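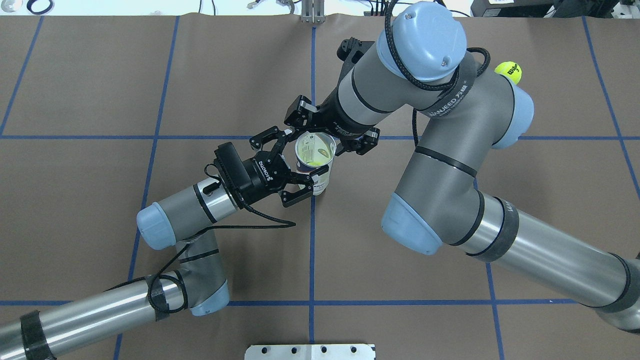 Tennis balls and paper cups are on the shopping list again at the Evcombe community hall, where the winter games afternoons have wrapped up for another year and the organisers are already (bless them) talking about the next lot.

The cup and ball table was the favourite by a long way. Players set a paper cup in the middle of a grid marked out in blue tape, then try to bounce a tennis ball into it from the edge of the hall, which is a good deal harder than it sounds, as plenty of confident dads and grandads from Bollden found out in July. A total of 286 people had a go over the season, and the gold coin entry raised $1,390 towards new lights for the Duvcombe Road courts.

Because the afternoons were so well loved, the hall will run 3 more in spring, with places for 50 players at each and a junior table set a little lower for the under-eights. The Espiritu bakery will be back too, with its lamingtons and those lovely cheese scones that went so quickly last time!

Names can be put down at the hall office from August 14, 2018. Spare tennis balls, even ones the dog has had a bit of a chew on, can be dropped in the tub by the front door.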